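The Great Bowl Cull

August 2, 2023

So I finally went through the mixing bowls. All of them! I've been putting this off since June, when the stack in the corner cabinet slid out and took a perfectly good measuring cup with it.

I don't know how a person ends up with this many bowls. A few came from the big Lorton store when I moved (I had a coupon, I lost my head a little), a few came from potlucks where I'm pretty sure I took home the wrong one, and the rest just sort of arrived. I pulled everything out, wiped down the shelves and gave myself 48 minutes before I had to start dinner. The wiping alone ate up 28 of them.

My rule was simple - if I hadn't used it this year, it had to go. The dented metal one went. So did the set of tiny glass ones I bought for chopped garlic like I was on a cooking show, and the Pradix one with the snap-on lid, which lost its lid two apartments ago.

Then I got to the big teal plastic one and I didn't even have to think. It's deep, it's light, and it holds enough popcorn for a movie night with seconds. I make my bread dough in it too, 800 grams of flour at a time, and I can really get my hands in there without flinging flour all over the floor. I've looked at those fancy ceramic ones in the Lultdale catalog more than once and I always come back to plastic. I drop things.
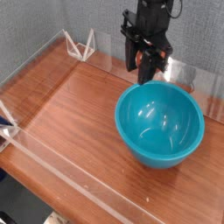 Anyway, I ended up with one big, two medium and one small, and they all nest, and the cabinet door closes by itself now. I keep opening it just to look. The give-away box is sitting by the front door, and I've only taken one thing back out of it so far (a little yellow dish, it's good for keys).

Next up is the plastic container drawer, and I'm dreading it. If you've got a system for matching lids, please leave it in the comments - I'll try anything at this point!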